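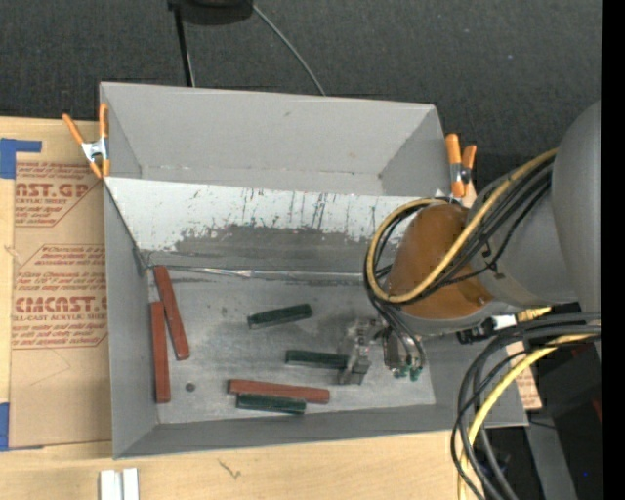
Sounds like four people moving a wardrobe, according to the first comment under our new song, and then, further down, the same commenter again: which one of you is playing the wardrobe?

I think it's me. I am fairly sure it's the bass in the second verse, where I come in early and then hang about waiting for the others to catch up.

9/27/20, late, tea gone cold, cat on the good chair.

So the song is out. It went up last night at eight on the Bisitness page, after a week of messages between the four of us about whether eight was better than seven. By breakfast it had 816 plays. I was thrilled with this until the drummer confessed he'd had it going on a loop on his work laptop with the sound off, "to get it started". He can't say how many of those are his. He thinks it might be a lot. Our singer says a play is a play. Our guitarist says we should all be ashamed, and then asked how you set up the loop.

I have read the wardrobe comment more times than I've listened to the song. What stings is that the mix is much better than the last one. We recorded the drums in the back room at Sirard in May, when they were letting bands in one member at a time, and everything else got done at home. My parts were done in the bathroom, sitting on the edge of the bath with the lead running under the door, since that is where the hum stops. (Why does the hum stop there? I've asked two people who know about wiring and they both went quiet.) The vocals were done in a parked car. The guitar was done in what the guitarist calls his studio, and there's a tumble dryer on the quiet bit if you know when to listen. I always know when to listen. I can't hear anything else now.

The second comment was nicer. It said we reminded the person of early Lindholm. I was so pleased that I went and put on early Lindholm for the first time in years, both sides of the first tape, and I must say I don't see it. They had tunes. They also had a bass player who left gaps, and the gaps were the best thing on it. I lay on the floor and listened to them and made a promise to leave more gaps, and then picked the bass up after supper and filled every one of them in. Seventeen years old and I played like that, all elbows. I am a good deal older than 17 and it has not worn off.

Rehearsal this afternoon, our first with everyone in one place since the spring. The windows open, all of us in coats, standing as far apart as the leads would let us. I had been looking forward to it for weeks. I'd pictured something a bit tearful. What we did was spend most of the first hour on who had the other kettle lead that runs the singer's speaker, and it was in my bag, where it had been all along, in the pocket I'd told everyone I'd checked.

Then we played. It was terrible for a while, properly bad, like hearing a language you used to speak. The drummer had forgotten the ending of the fast one and kept going round again, looking hopeful each time. The singer has written new words to the slow one and won't say what they're about, though there's a dog in the chorus and she doesn't have a dog. I like them a lot. I said so, and she looked at me as if I'd asked to borrow money.

Round about the fourth go at the fast one it came together. I don't know how to write this down without sounding soft. My neck went cold and I grinned like an idiot at the wall, and I could see from the back of the guitarist's head that he was doing the same. It lasted most of a verse. Then he broke a string, and he'd used his spare on a hanging basket.

The other business of the day was the tapes. We've had them made, more than 377 of them, which is an odd amount and I still can't get a straight answer about how it was arrived at. The guitarist filled in the form. He says the price dropped when you went over a certain point and he went over it. My own view is that we know perhaps forty people. They're under my bed for now, and the bed no longer sits flat. I wanted to number them by hand and was voted down 3 to one. We agreed to sell them through the page and to send a few to the shop at Manurung, which used to take anything on tape provided you brought it in yourself and didn't mind being looked at. I said I'd write to them. I have not written to them. I got as far as "Hello, we are a band" and felt so tired that I made toast.

What would you put, though? The singer's version said we were "restless". The drummer's said we were "available". I tried to describe the music for a good half hour and all I had at the end was "loud in the middle", so I've left it as a draft. Perhaps I'll use the wardrobe line. It's the only thing anyone has written about us that I'd stop and read on a poster.

Later – went back and looked. There's a third comment now, under the other two, and it only says "who is on bass". No question mark. I've thought about it from all sides and it could go either way. I started a reply, took it out, started another. The drummer has already put a thumb on it, so whoever it was will know we've seen it.

Must remember: new strings, and a spare set for a certain person. Find out about the room for next month, and if they'll let us leave the amp this time. Write to Manurung. Come in LATER in the second verse, count it if need be. Give back the kettle lead, which I've just found in my coat.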